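Best way to protect a trestle table for a kids' craft day?

Helollow
29/08/2023
We've got the hall in Hanrahan for a craft day in November and have to hand the tables back clean. There will be glue, poster paint and probably glitter. Last year we used old bedsheets and the paint went straight through. Is plastic worth the money or should I use paper?

Billik
Brown kraft paper. Get a roll, not sheets. Pull it tight, fold it under the edges and tape it underneath. If you want each kid to have their own space, mark it out on top with coloured tape. Blue on brown is easy to see.
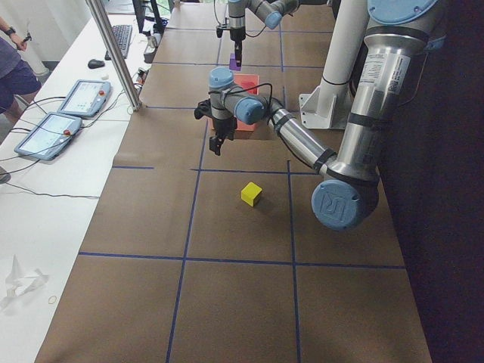

Brown paper on a long table. 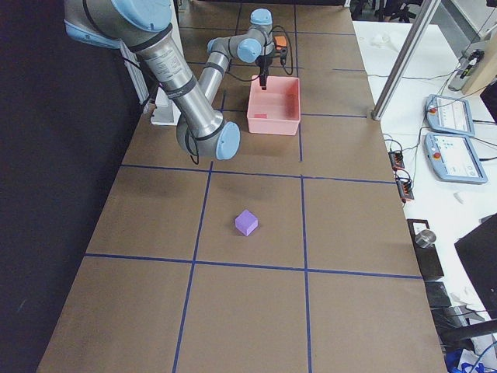

Test your tape on the table first, as some of the cheap stuff leaves a gummy residue. Eucalyptus oil gets it off, but try it somewhere hidden. For poster paint I'd put down two layers, then peel off the top one at lunch. Glitter gets everywhere whatever you do. Leave it off the list.

Gondach17
we just use newspaper. ink comes off on your elbows but its free

This site uses cookies to remember your settings. By continuing to browse you accept our cookie policy.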